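**Rindix two-arm table for dish return**
Sold and serviced by Geltik

The Rindix is a work table with two robot arms, built for the clean side of a staff kitchen or canteen. It moves plates, cups and utensils between the table and a dish rack. People still scrape, load the washer and put the stacks away.

**What changes on the shift**

Most kitchens put one person at the rack from the end of lunch until the washer is empty. With the Rindix running, that person checks in every 30 minutes, swaps the full rack and clears anything the arms have set aside. The Montoya plant canteen, which serves 300 lunches, moved its rack position to the serving line and kept the same number of staff. The crew there asked for a quieter stop alert, and it is now standard.

Plan on 20 minutes of training per person. It covers starting, pausing, clearing a dropped item and wiping down the table. Staff who will change rack positions need the longer Sovach setup course.

**Before you order**

- The table needs a fixed spot with a clear walkway in front.
- Keep hands off the table while the arms are moving. Pause first.
- Chipped plates should be pulled by hand before they reach the table.
- Knives are not supported.
- Up to 5 rack layouts can be saved.
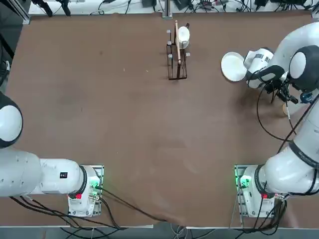 *Right arm holding a plate, with a cup and a wooden utensil in the wire rack.*

Racks are ordered separately. Service visits are booked through Geltik, and spare gripper parts ship from the Sovach warehouse.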